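Ticket 1854: Kit files, Mendine 14 skiff, bottom panel scarf does not close
Opened 12/4/22 by Ramiro Ibarra
Product: Mendine 14 cut files, revision 2
Status: Closed

Reported problem
Port bottom panel dry-fitted at the scarf. Gap at the chine edge, none at the centerline. Starboard panel closes correctly. Both panels came from the same stack of 6 mm plywood. Frames 1 through 4 drop into their notches without trimming. Frame 5 will not seat on the port side.

Reply, Danai Tsakiris
Please confirm that the port aft panel is not flipped end for end. The alignment holes are symmetrical on revision 2, so the part will go on the pins either way. Also measure the reference line on the forward panel. It should read 500 mm between the scribe ticks.

Reply, Ramiro Ibarra
Panel orientation checked against the nesting sheet — correct. Reference line measures 500 mm on starboard and is short on port. The scarf bevel on port is also steeper than the one on starboard. Stitching is on hold. Nothing has been glued.

Attachments (3)
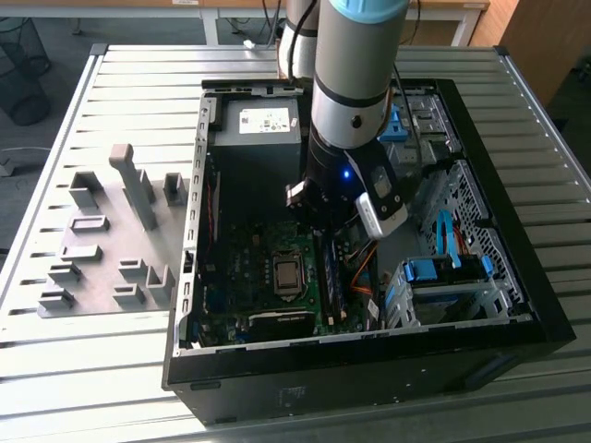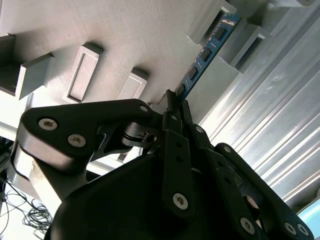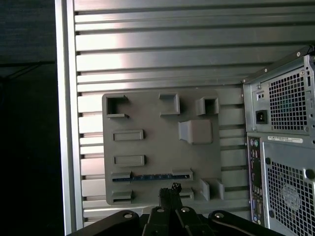
Reply, Danai Tsakiris
A short reference line on one side only points to the toolpath. The port panels are on their own sheet in revision 2. I opened that sheet and found the forward panel scaled in the long axis. The scale was applied before the bevel pass, so the bevel came out steep as well. The starboard sheet is clean. The July files for the Wirau use a separate template and are not affected.

Action
1. Port sheet redrawn from the lofted lines and saved as revision 3.
2. Test cut of the port forward panel made at the Turcotte shop in scrap. Reference line reads 500 mm.
3. Replacement port panels, forward and aft, cut and sent to customer.
4. Alignment holes made asymmetrical on all bottom panels — the parts now go on the pins one way only.

Reply, Ramiro Ibarra
Replacement panels received. Scarf closes along the full width with the pins in. Frame 5 seats. Stitched the port chine at 50 mm spacing and the sheer is fair by eye. Will use the old port panels for thwart blanks.

Open item, moved to separate ticket: check Modon port sheet for the same scale error before the next cut.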